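How to Order a Sandwich at Grillik Like You've Been There Before

The line at the Gatbridge Grillik moves fast, and the people behind you have opinions. Read this in the parking lot.

Step 1. Pick your bread before you reach the counter. There are 6 kinds. The seeded roll is the one that holds up to sauce. The flatbread is for people who enjoy laundry.

Step 2. Ask for it "pressed twice." It isn't on the board, but Rungnapa Wattanapong, who runs the grill most mornings, will do it without blinking. Add two minutes to your wait.

Step 3. Swap the house mayo for the pepper spread. The swap costs 55 cents, and I have paid it so often that I may own part of the building.

Step 4. Say no to extra pickles. You are already getting extra pickles.
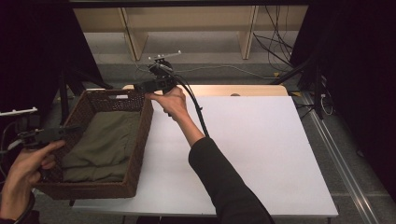 Step 5. Get the sauce on the side if you're driving more than a few blocks. My friend Gervasio Tapia skipped this step in September and his passenger seat still smells like garlic.

Step 6. Order before 11:30. After that the office crowd shows up, each of them buying lunch for an entire floor.

If they're out of seeded rolls, take the rye and ask for the crusty end. Chips are by the register. The salt and vinegar ones go first.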